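The Case for the Card You Have to Carry

I moved to Grillbridge in December and within a week I had been asked to download seven apps. The bakery wanted one. The parking garage wanted one. The dentist had one called Trallum, which wouldn't let me say I had a sore tooth until I had picked a profile color. I'm not a cranky person (my sister may tell you different) but I stood in the rain outside that garage, waiting for a progress bar, and something in me turned.

So this is my plea for paper and plastic. I want punch cards back. I want the library card with the scuffed corner, the address book, the little slip from the dry cleaner that goes in the dish by the door and stays there until you need a shirt.

I know how that sounds. I hear it from my own kids. But look at what we traded. A punch card at a sandwich place used to ask one thing of you, that you not lose it. Ten punches, free sandwich, done! The app that replaced it at Hinrichs, where I still buy lunch because the rye is that good, asks for my birthday, my location, and permission to tell me about soup. My points expired in spring. I had 451 of them and I still don't know what they were worth in sandwiches. 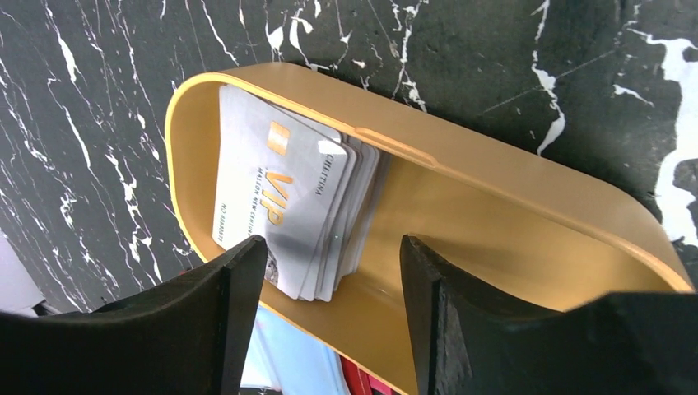

White cards in a gold tray.

My mother kept a bowl of cards in the hallway, and every one of them was a small agreement with some business in town. The shoe repair man, the hardware store, the pool. You could flip through and see how a family lived. If you ran low on cash you looked in the bowl, and there'd be a free car wash in there, or half off a haircut. Nothing in that bowl ever needed a new password.

The other side has a fair point about clutter, and I'll give it to them. I once carried a wallet so fat that my hip hurt on long drives. My phone holds more than that wallet ever could and I can find things in it by typing. When I lost my purse a few years back I had to replace everything one phone call at a time, and I cried over a gym membership I never used. Digital things can be backed up. Fine.

But I've also got 1,594 contacts in my phone, and that number embarrasses me. I don't know 1,594 people. There are plumbers in there from two cities ago. There's someone listed only as "Blue Truck." When I kept a paper address book I wrote in the people I meant to call, and when the book wore out I bought a new one and copied them over -- by hand, on a Sunday, with coffee. It took all afternoon and I'd end up phoning half of them. It was a chore and I miss it more than I can explain to anybody under 40.

Copying things out made you choose. My phone just keeps everything and shows it to me in alphabetical order.

And then there's the matter of who gets left out. The Raleseo, which is our one movie theater, stopped printing tickets this spring. You scan your phone or you stand at the side window and hope the kid comes back. I watched an older couple in front of me give up and go home. They had cash in hand! They'd put on nice coats! I don't think the theater meant any harm by it, and I'm sure the scanners saved a few dollars, but I thought about those two all through the movie and couldn't tell you the plot.

I'm not asking for the whole thing to be torn out. Keep the apps for people who like them. Just leave a stack of something by the register for the rest of us.

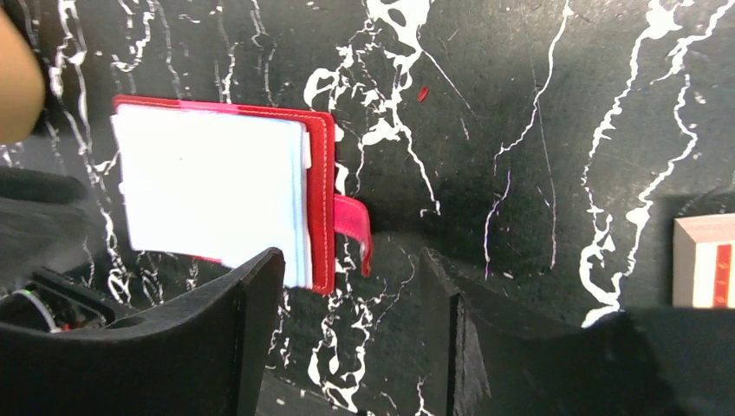
My neighbor read a draft of this and told me I was being sentimental, that her punch cards always went through the wash, and that she'd happily hand over her birthday for a free coffee and a few less things in her pockets. She also said paper address books are how people end up mailing Christmas cards to folks who moved away years ago.

She's right about the Christmas cards. I've done it twice. I still got a nice note back from the new people at one of those addresses, though, and now they're in the book.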